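Plidwood Two-Arm Bench Enclosure: Set-up and Good Practice Sheet
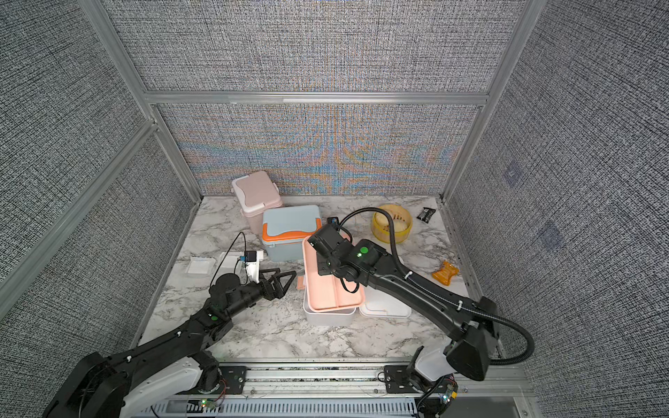

Two-arm cell in use, right gripper holding a pink divided tray-lid.

Product summary

The Plidwood bench enclosure is a three-walled cell for two light robot arms working over one shared tabletop. It is sold for handling tests, packing trials and training work with household and small workshop goods. The frame is aluminium. Wall panels are textured fabric, and the standard tabletop finish is grey and white marble pattern.

Arms are not included. The enclosure is supplied without a risk assessment, and the buyer remains responsible for the assessment of the finished cell, including the arms, the grippers and whatever the grippers are asked to pick up.

What is supplied

Frame posts and cross beam
Back, left and right wall panels
Tabletop
Front rail base with mounting plates and bolts
Slotted vent grille
Cable clips, bag of 100
Printed copy of this sheet

Standards that usually apply

ISO 12100 covers risk assessment and should be read first. ISO 10218-1 and ISO 10218-2 cover the robot and its integration. ISO/TS 15066 gives guidance for arms that share space with people. EN 60204-1 covers the electrical equipment of the machine.

An arm described by its maker as suitable for collaborative use does not make the cell suitable. The gripper, the load and the speed are assessed together. A blunt plastic lid and a pair of scissors are different loads, even in the same gripper on the same path.

Mounting the arms

Each arm bolts to its own plate on the rail base along the near edge of the table. Tighten in a cross pattern to the figure given by the arm maker, then mark each bolt head with paint pen. Check the marks after the first 38 hours of running and at every service.

Set software limits for both arms before fitting grippers. The limits should keep every part of the arm, elbow included, clear of the wall panels. The panels screen the work and cut down background clutter for cameras. They are not guards and will not stop a moving arm.

The front of the enclosure is open. Where the assessment calls for protection on that side, fit a light curtain, a scanner or a fixed guard. Plidwood does not supply these.

Shared space

Both arms can reach the middle of the table, and this is where most contact between them takes place. One of two methods should be used:

Zone locking – only one arm may enter the middle zone at a time, and the other waits outside it.
Checked paths – both arms may enter together, with a collision check running on every move.

Zone locking is the default in the Vevov controller profile. Checked paths are faster but need an accurate model of the gripper, the wrist camera mount and any cable that stands away from the arm. A model of the bare arm is not enough.

Cables and hoses

A corrugated hose that arches above the arm needs room at full reach and at full fold. Move each joint by hand or at low speed through its whole range before the first automatic run. Look for pulling at the wrist, rubbing at the base and loops that could catch on taller goods.

Thin camera leads should have slack at the wrist and nowhere else. Clip low-voltage wiring along the rail. Small circuit boards near the arm bases should be fixed down and, where liquids are handled, covered. Keep the vent grille clear.

Grippers

Lattice-style fingers bend round the part. Grip force at the tip therefore changes with the shape held, and a figure measured on a flat block should not be used for a round one. Measure with the goods that will be handled.

Inspect fingers for splits every 1,000 cycles. Replace in pairs.

Loading the table

Place tall goods towards the back and keep the area directly in front of each arm base free where the task allows.
Lids, handles and loose dividers count as separate parts when the load is assessed.
Use empty containers for first trials.
Remove paper, card and small loose pieces that are not part of the task.
Stop both arms before reaching in. Pausing one arm is not a stop.

Indicator lights

Many arms carry a green light on a joint or wrist. Its meaning differs between makers and it must not be taken as a sign that the arm is safe to approach. Use the stop circuit and confirm the stopped state at the controller.

Service intervals

Daily: stop buttons, visible cable wear, loose goods under the arms
Monthly: frame joints, panel fixings, vent grille
Every June, or at the buyer's own yearly date: full bolt check, stop time measurement, review of the risk assessment

Repeat the stop time measurement after any change of gripper, arm or controller software.

Options

Mihăilă rail extension, for arms set further apart
Weser cable bracket set, pack of 9
Plain grey tabletop
Spare wall panel, left, right or back

Sheet revised Nov 25, 2022. Technical contact: Valentin Gavrilă, Plidwood product support. Please give the frame serial number with all enquiries – it is stamped on the underside of the rail base.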